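The Case for the Utensil Basket

Kitchen storage advice has settled on the drawer. The standard recommendation is a shallow drawer with dividers, one compartment per tool, everything lying flat and facing the same way. I think this is wrong for long-handled utensils, and I think the upright basket deserves a better reputation than it has.

Start with dimensions. Most drawer inserts are laid out around cutlery. A pasta server or a ladle is longer than a fork by a wide margin and has a head that does not lie flat. Put it in a divided drawer and it either goes in on the diagonal, which costs two compartments, or it rides up against the underside of the counter and jams the drawer. The Vondlow insert I used for several years had a 60 mm internal height. Two of my utensils cleared it. The rest went in a heap at the back, and the dividers organized nothing.

A basket avoids the problem by storing the tool on its end. The footprint is set by the basket, and the length goes up into air that was not being used. Retrieval is by the handle, which is the part you want in your hand.

The objections are familiar. One is that an open container on the counter collects dust and grease. This is true of tools that sit unused for weeks, and those should be in a cupboard anyway. Another is stability. A tall utensil leaning on the rim moves the center of mass outward, and a light basket can tip. The cure is a wider base or a heavier load, and neither is difficult.

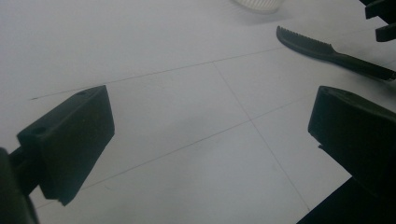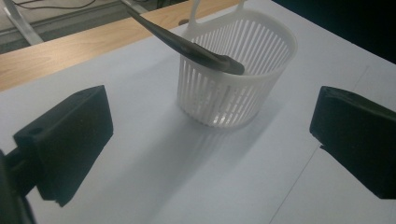
Material and wall construction matter more than most buyers assume. A solid ceramic crock, such as the Zilero that turns up in every wedding list, is stable and easy to wipe on the outside. It is also a closed cup. Any water left on a handle runs to the bottom and stays there, and the inside can only be cleaned with a bottle brush. A slatted plastic wall lets air through on all sides. It weighs less, and it costs less, but it dries. I rank drying first.

Opening size is the second variable. I have settled on 135 mm as a practical minimum for a household that cooks daily. Below that, heads tangle, and pulling out one tool brings its neighbor along. Tooth-edged and slotted heads are the worst for this – they should go in first, toward the wall, with flat turners in front.

The last point is capacity. A basket should hold what is used in an ordinary week. When it is full, the answer is to remove something. A second basket is a drawer with worse manners, and the Skukov twin caddy, sold on the promise of doubling your space, mainly doubles the number of tools you keep and never pick up.

I would still keep a drawer for knives in a proper block insert, for measuring spoons, and for anything shorter than a hand.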